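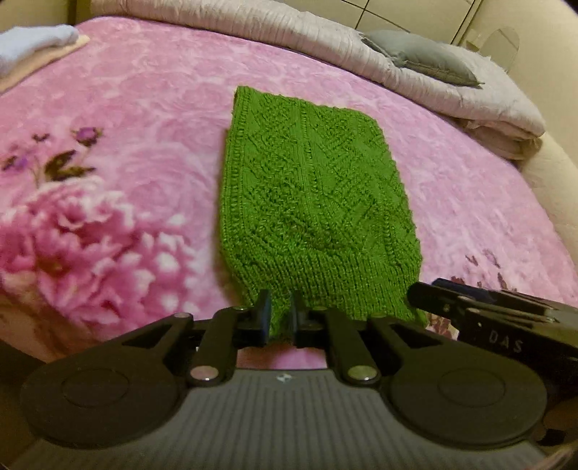 *Fig. 3: Folding task, knitted garment on a soft blanket, two hand-held grippers.*

## 3. Before you order: sizing the Totora kit

Read this section before you sign a quote. The Pladovel price list covers the grippers and very little else, and the brochure's promise of "ready on arrival" deserves a hard look.

1. Write down the tasks you want covered, one per line. "Laundry" isn't a task. "Fold a chunky knit on a bed" is.
2. Decide which tasks need two grippers. Folding nearly always does. Price the second unit now, as the pair discount ends when the first order ships.
3. Set aside 18 hours of practice per operator. The brochure says 3. We have yet to meet anyone who was folding neatly by then.
4. Add spare fingertips. They wear, and the warranty treats them as consumables.
5. Budget $900 for storage and chargers. Neither is in the base quote.
6. Buy your own garments and bedding. Include thick yarn, ribbed hems and plush covers, and don't let a supplier's demo on a flat cotton tea towel stand in for them.

**Note:** The Slanina software licence is billed yearly and renews each July. Ask for the renewal price in writing. A first-year figure tells you nothing about the second.

**Caution:** Open-knit fabric can catch in the linkages. Keep the finger pivots clear of yarn and stop if a stitch pulls. Damage to garments is not covered.

### 3.1 Holding back part of the order

Pay no more than 70 per cent up front. Release the rest once your own staff have finished every task on the list from step 1, on your own furniture, without the Lulach installer in the room.

If the supplier won't agree to those terms, rent one pair for a month and redo the list.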